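4.2 Does a marked surface change how people sort?

Claims that a visible grid makes people tidier have been repeated often enough to pass for fact.

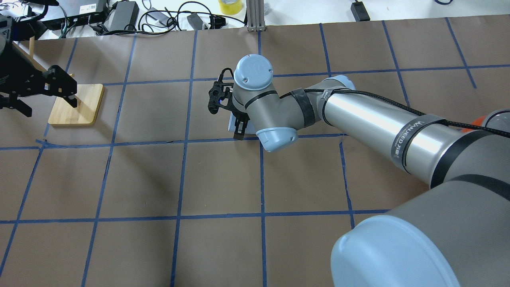

Figure 3. Brown paper sheet marked into roughly square cells with blue painter's tape.

Why should lines on a table make anyone sort household papers more carefully? The usual answer is that a boundary prompts a decision, so that a gas bill placed in one cell is less likely to drift into the pile next door, but the evidence for this is thin and most of it comes from people describing their own habits.

The claim goes back to the Jirndale survey, which asked 503 householders how they kept their bills, letters and receipts. Those who said they used trays, dividers or marked areas also said they lost fewer papers. We do not doubt that they said so. What the survey cannot tell us is which came first. A person who already cares about paperwork is more likely to buy dividers, and more likely to remember where the insurance letter went. The authors mention this problem in a footnote and then write the rest of their paper as if it had been dealt with.

The Kemppainen trial is better, though not by as much as its later readers suppose. It took 107 adults and gave each the same bundle of mixed papers to sort, either on a plain table or on one divided into cells. The divided group made fewer errors. They also took longer, and the report does not separate the two effects. Anyone who sorts slowly will make fewer mistakes, with or without lines. We asked for the timing data and were told that only group averages had been kept - a pity, as the question could have been settled from the individual records in an afternoon.

A further difficulty is the choice of task. Papers in the Kemppainen bundle fell into clear kinds: bills, bank letters, receipts, school notices. Real household paper is not like this. A letter from a landlord may be a bill, a warning and a record of a repair all at once, and a grid offers no help in deciding which. In our own pilot in August, 25 people sorted a bundle in which a good share of the items could fairly go in 2 places. The marked surface gave no gain that we could tell apart from chance. It did produce more complaints, mostly from people who felt that each cell ought to be used and so made up groups to fill them.

Supporters of the grid have replied that practice matters, and that people need several weeks to settle into a layout. This may be so. The Cluvar handbook recommends a month, but gives no source for the figure, and the households it reports on were all paying customers of the scheme. The Urkska follow-up, which is sometimes cited in the same breath, dealt with shared office desks and measured how satisfied the staff were. It did not look at lost papers at all.

Our reading is that the effect, if there is one, is small and depends on how cleanly the papers divide before anybody sits down to sort them. We would want to see a trial in which sorting time is fixed, the unclear items are scored separately, and the people doing the scoring do not know which table was used. Until then the advice to mark out a surface seems harmless enough - tape is cheap - but it should not be sold to households as a proven method. Section 4.3 turns to labels, where the record is a little stronger.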